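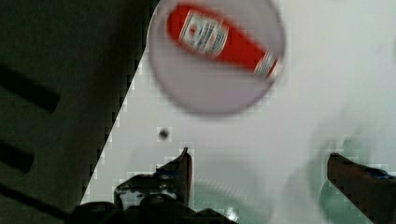

Ketchup bottle lying on its side in a shallow dish.

Keeping the ketchup bottle in order

In our house we eat ketchup with rice, with eggs and with fried cassava, so the bottle is on the table every evening. For many years I cleaned the same red ring from the tablecloth. My neighbour Cremilda Fontes puts every sauce bottle in a dish, and I took the habit from her. I write down what works for me, maybe it will help in your kitchen also.

The dish

Choose a shallow one, wide enough that the bottle can lie down in it without the cap going over the rim. A deep bowl makes the bottle stand half up and it rolls out when somebody pulls the table. Mine are old dishes from the market in Aguiar, they do not match and I like them better so. A smooth inside is easier to wash. If the dish has a pattern in relief, the sauce stays in the small lines and you will need a brush.

Lying or standing?

When the bottle is nearly full, I keep it standing. When it is less than half, I lay it on the side for the time of the meal, then the sauce stays along the wall and comes quicker. Close the cap first! For the night it goes in the fridge door with the cap down. If your bottle is narrow at the cap and will not stand this way, put it in a tall cup or a clean jam glass.

Cleaning the cap

The dry crust around the opening is the part which everybody forgets. Once in the week I do this:

Take off the cap and put it in a cup of hot water with one drop of washing-up liquid.
Leave it for 6 minutes. Cover the open bottle with a small saucer.
Push a cotton bud through the hole from the inside, then rinse it well under the tap.
Wipe the neck of the bottle with a damp cloth, also the screw part.
Dry the cap completely before you put it back, or the first ketchup comes out like water.

Please do not use a pin for the hole. I did this and made the opening bigger, and after that every plate got too much.

The last of the ketchup

Put one spoon of vinegar in the empty bottle, close, shake strongly. This makes a good start for a bean stew or a sauce for meatballs. My sister-in-law uses warm water and puts it in the soup, but for me the taste becomes weak.

Marks on a white table

A white table shows everything, even one crumb. For fresh ketchup, lift it with the edge of a spoon and do not rub, then wipe with cold water and a little soap. For an old mark, mix bicarbonate of soda and water to a soft paste, leave it for 4 minutes and wipe with a wet cloth. Try first in a corner, some surfaces lose their shine. On a cotton cloth, rinse from the back side of the stain and dry it in the sun if you have it.

And write the month of opening on the bottom of the bottle with a marker. Last time I cleaned the fridge I found one with June on it, and it was not the June I hoped. The label on the bottle tells how long to keep it after opening, so read it before the letters are rubbed off.

Rosimeire Honorato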